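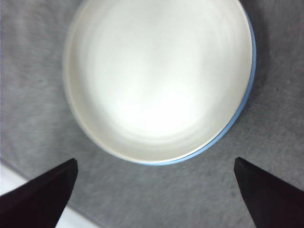 図3-1　白い丸鉢を上から見る。内側は白く、口縁の下に淡い青の帯がのぞく。

第3章　うつわを見る――丸鉢のかたちと光

第2章では平らな皿を扱いました。皿は輪郭をつかめばかなりのことが言えますが、鉢になると話がぐっと面白くなります。深さが加わるからです。深さがあると影ができ、影ができると、ただの白だったはずの面にいくつもの色が現れます。筆者はこの章を書くのをずっと楽しみにしていました。どこの家の食器棚にもありそうな白い鉢ひとつで、丸一時間は話していられます（実際、授業でよく時間を超過します）。

まず、図3-1の鉢の内側を「白」という言葉を使わずに言い表してみてください。紙に書き出すのがいちばんです。壁に近いところは少し温かみのあるクリーム色、底へ向かうにつれて明るくなり、光を受けたところではほとんど真っ白になっています。釉薬の色がそこだけ違うと考える必要はありません。同じ色の面でも、光に対する傾きが変われば見える明るさは変わります。鉢の内側はその傾きが連続して変わっていくので、明暗の移りかわりも途切れずに続きます。うつわの内側は、光の向きを書きとめた地図のようなものです。

この地図を読むのに慣れてくると、手で触れなくても形の見当がつくようになります。壁がゆるやかに立ち上がる鉢では明暗の移行が広くなだらかになり、急に立ち上がる鉢では、狭い幅のうちに調子が切りかわります。図3-1をもう一度よく見ると、内側にうっすらと同心円状の濃淡が見つかるはずです。壁の曲面が平らな底へ下りていくようすを、この淡い輪がたどっています。見つけたときは、ぜひ声に出して喜んでください。筆者の教室では誰かが必ず「あった！」と言います。

光沢についても触れておきましょう。つやのある面は照明を映しこみ、強く光る部分をつくります。これをハイライトと呼びます。ハイライトの位置は光源と面と目の三つの関係で決まるので、鉢を動かさず自分の頭を少し動かすだけでも、すっと移動します。つや消しの鉢で同じことをすると、明るい部分はもっとぼんやり広がり、動きもつかみにくくなります。手もとに両方あれば、並べて比べるのが何よりの近道です。

次に縁です。鉢のいちばん上の縁を口縁（こうえん）といい、図3-1では厚みのある丸い形につくられています。口縁は、うつわの中でもとりわけよく働く場所です。唇が触れ、指がかかり、洗うときには隣の食器にぶつかります。薄い縁は繊細な印象を与え、口当たりも軽やかですが、欠けに気をつかいます。厚く丸めた縁はおおらかで、持ち上げるときに指の腹へしっかり当たります。どちらが優れているという話ではなく、何を盛り、どう使うかで選ぶものです。

口縁のすぐ下、外側を回る淡い青の帯にも注目しましょう。図の右側ではっきりと見え、底のほうへ回りこむにつれて細くなり、かすかな青みになって消えていきます。真上に近い位置から見ると、鉢の外側は縁のかげに隠れがちで、わずかな視点のずれによって見える幅が変わります。左側で青がはっきりしないからといって、そこで色が終わっているとは言いきれません。一枚の図から分かることと分からないことを区別する。これは第5章の実測図でも大切になる態度です。

背景の灰色も見落とさないでください。細かな肌理のある灰色の面は、白いうつわを観察するのにたいへん都合のよい相手です。白い布の上では縁の淡い色が背景に溶けやすく、黒い布の上では対比が強すぎて、クリーム色も白も一緒くたに見えてしまいます。中間の灰色なら、どちらの側にも目が働きます。

2019年2月23日にプロンドベルクの公民館で開いた観察会では、参加者が二人一組になり、一人が鉢を見ながら言葉で伝え、もう一人が鉢を見ずに断面を描きました。ガザル・ナザリさんの組は「底の平らなところがどこから始まるか」を伝えるのに苦労し、結局、鉛筆の幅を物差しにして説明しきりました。描かれた断面を実物に当ててみたときの歓声は、いまも耳に残っています。縁の丸みまでよく似ていたのです。

この章で使うことば
見込み（みこみ）　うつわの内側、とくに底を中心とした部分。
口縁（こうえん）　うつわの口のへり。
胴（どう）　口縁と底のあいだの、ふくらみをもつ部分。
高台（こうだい）　底の裏につけられた輪状の台。伏せるか横から見ないと確かめにくい。

準備するもの
無地の丸鉢、灰色の布または厚紙、鉛筆、方眼紙、動かせる電気スタンド。模様のある鉢しかない場合は、内側が無地のものを選びましょう。中は空にして、水気をよくふき取っておきます。

3.1　内側の明暗を写しとる
方眼紙に、手のひらほどの円を描きます。円はゆがんでいてかまいません。鉢を灰色の布に置き、スタンドを斜め上からともして、いちばん明るい場所に小さく印をつけてください。続いて、いちばん暗い場所を探します。たいていの人は縁のあたりから探しはじめますが、壁の途中も忘れずに見てみましょう。二か所が決まったら、そのあいだを鉛筆の濃淡でつないでいきます。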